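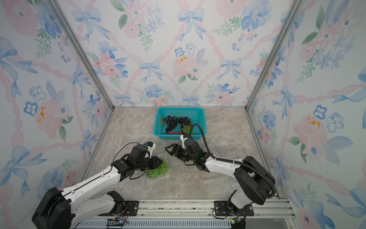 Kastumero cell, both arms, green grapes in the clamshell.

Grip fault log, April 28, 2021
The left gripper dropped its hold signal on trial 41 and the controller stopped both arms. Dušan Vaněk traced the fault to a worn connector -- the spare is on order. Photos are from the same grape packing task.

Wrist view over the basket, fingers open on either side of the green bunch.
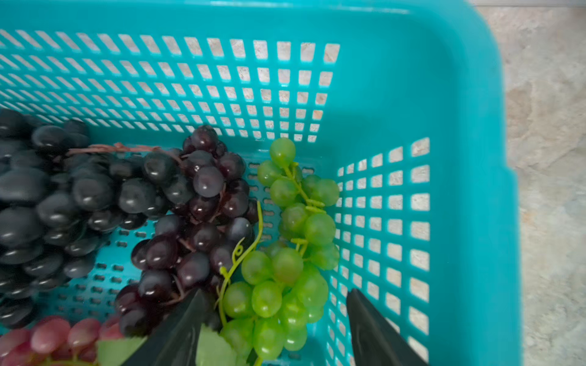
Container approach

Jaws must be open before descent. Speed stays reduced until the connector is replaced.

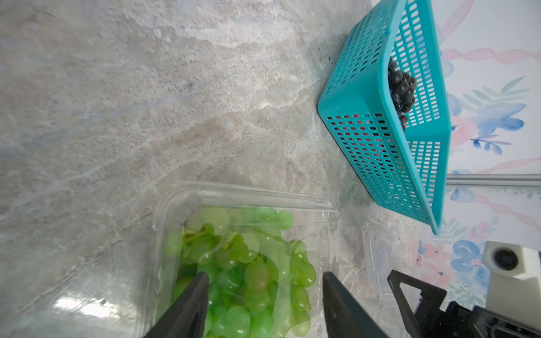 Open fingers at the clamshell, basket farther back.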